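Natural dyes, week whatever: the marigold batch and a lot of rinsing

Aug 15, 2018

So the dye notebook is officially out of control. I sat down last night to copy my July notes into something readable and found I'd written half of them on the back of a seed packet, plus one recipe on a paint chip. If you've been following along since the onion skin disaster, you know I have never been a tidy record keeper, but I am trying!

The short version for anybody new: I grow a strip of marigolds along the fence here in Flendutham, I boil the heads down, and I try to get colors out of them that will stay on cotton. I got 84 heads off the plants in the first big picking, which filled my blue colander and then a mixing bowl. They smell strong. My husband says the kitchen smells like a wet greenhouse and he's not wrong (he has stopped coming in for coffee while the pot is on, so more for me).

My main mistake all spring was working too big. I would make a whole stockpot, add the vinegar or the washing soda or whatever I was testing, hate the color, and then there I was with a stockpot of something the shade of old mustard. Now I do everything in little amounts first and only scale up when I like what I see. 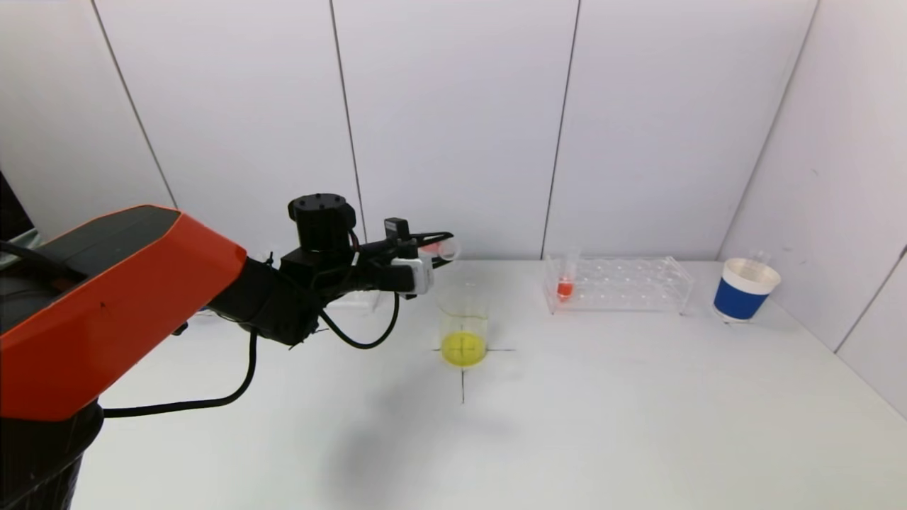
Yellow is the easy one, or so all the books say, and then you try it and get beige. What helped me most was judging the liquid over something plain and pale. A bright yellow in the bottom of a clear glass beaker on a white table is about as easy to read as color gets, and my old habit of squinting into a dark enamel pan told me nothing at all. I bought a couple of plain beakers from Retley, the secondhand place behind the bus station, and they've been worth every penny. I put a sheet of printer paper under them if the counter is messy. (The counter is messy.)

Then there's orange, which I have been chasing since before the fence strip was even planted. Madder gets me close. A little madder root soaked overnight, strained through an old pillowcase, then added to the marigold a spoonful at a time. Go slow with it! I dumped in a big glug on my second try and went straight past orange to brick, and the poor dish towel I was testing on looks like it cleaned up after a barbecue. I kept the towel. It lives under the sink.

What I do now is keep the strong stuff separate from the weak stuff. The redder concentrate goes in something narrow with a pointed bottom and lines up the side, so I can see what I've used, and the mix goes in a beaker with plenty of room to swirl. The narrow ones won't stand up on their own, so you want a rack. Mine came from Brosby and it's clear acrylic with round holes, and I'm sorry to say I use it for paintbrushes too.
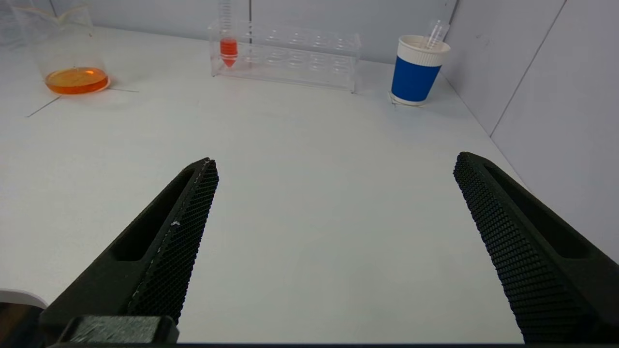

Bindu Ramasamy wrote in to say that I should quit using tap water for the madder, that hers went much redder once she added a pinch of chalk, and that if I'm fishing for a true orange I should leave the chalk out and keep the heat low. She also wants to know why I'm still not weighing my fabric first. Fair question, Bindu. The kitchen scale died in July and I've been guessing ever since.

I tried the low heat part this morning with a scrap of flour sack cotton and I do think there's something to it. The scrap is on the line now, so I won't know until it's dry, and then it has to go through the wash a few times before I believe anything. I labeled it 26 in laundry marker, and the notebook page has the same number, which is progress for me.

Next up is the walnut hulls Crescencio Magaña promised me from the tree on Cruickshank. I need to find a bucket with a lid first, and probably some better gloves. If you have a favorite pair that doesn't turn your fingers brown by lunchtime, leave the name in the comments, and tell me where you got them.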